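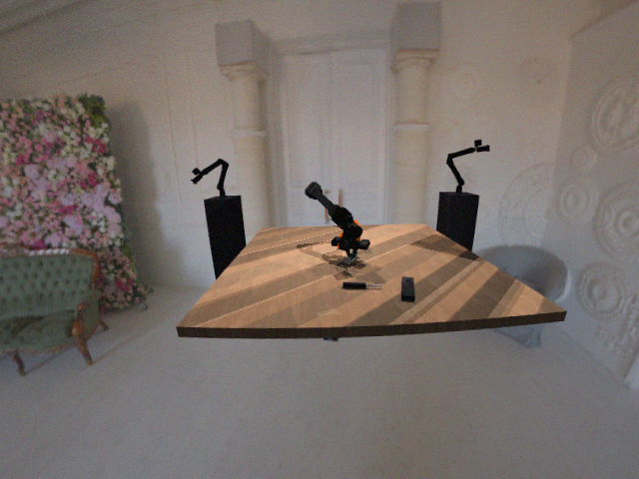
My grandmother wrote letters to 13 people, and when she died I got the address book. I figured I'd send each of them a short note and be done with it. Then Margit Illés wrote back — four pages, both sides, mostly about plums!

So now I write letters. I'm slow at it and my handwriting is awful (Margit has told me so, twice), but I sit down after supper with a cheap pad and just start wherever I am. The dog, the neighbor's fence, what I burned.

My friend Noemi Nakamura thinks I should type them. I tried it once and it came out sounding like the water company.

What I love is the wait. You ask a question in October and by the time the answer shows up you've forgotten what you asked, so you get this odd line on its own — "Yes, but only with vinegar" — and you have to guess. I still don't know what that one was about. I've asked her again, and I'm out of stamps.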